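# The Second Life of the Office Snack Drawer

When the Stutberg building opened in Covness, each floor had a cafeteria window where a person sold coffee and sandwiches until three in the afternoon. The windows closed one by one. What replaced them was furniture: a low cabinet, a bowl, a drawer or two, and an understanding that whoever took the last packet of crackers would say so.

Nandi Msimang has worked on the fourth floor for most of that time, and she keeps the list. It is a sheet of lined paper taped inside a cupboard door. People write what they want on the left and their initials on the right. "Salted peanuts" has been on it since July and has been crossed out and rewritten in three different hands.

"We tried an app for it," she said. "People stopped asking for things. Then they went down to the shop on their own and came back with one bag of chips each."

The shared snack drawer gets very little attention from the people who plan offices. Floor plans show desks, meeting rooms and printers. Food appears as a small rectangle marked "kitchen," usually next to the restrooms. But most people in an office eat something between lunch and going home, and they tend to eat whatever is nearest.

At Turico, a packaging company across the river, the staff pay into a jar. There are 91 people on the site and the jar is never quite right. Palesa Le Roux, who does the shopping, spends 100 dollars every two weeks and makes up the difference from the front desk budget when she has to. She buys from a wholesale market on the way in. Apples go first, then anything with chocolate. Rice cakes stay until they are thrown out.

She changed one thing last year. The fruit used to sit in the kitchen, and half of it went soft. She moved it to the cabinets between the desks, six of them, and put the cookies in the kitchen. The fruit now runs out before the cookies do. She has no theory about it beyond the walk.

Drinks are harder. Cans are heavy to carry in, they take up space, and the empties need somewhere to go. Sibiya, a small design studio upstairs from a bakery, gave up on a second refrigerator and now lets people keep cans wherever they like. The bakery takes care of everything else, including the smell at ten in the morning.

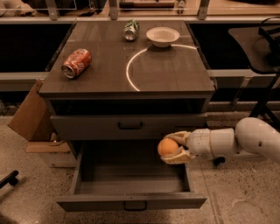 *An orange over the open lower drawer, with cans and a bowl on top of the cabinet.*

Money is the usual cause of arguments. Some offices charge by the item, some by the month, and some pay for everything and ask people to be reasonable. Msimang has worked under all of these and prefers the monthly payment – six dollars, collected in an envelope. New hires get their first month free. People who are out for more than two weeks can skip one.

The fourth floor will be repainted this spring and the cupboard with the list has to come off the wall. Msimang has already taken the paper down and put it in her desk. Someone has added dried mango at the bottom, without initials.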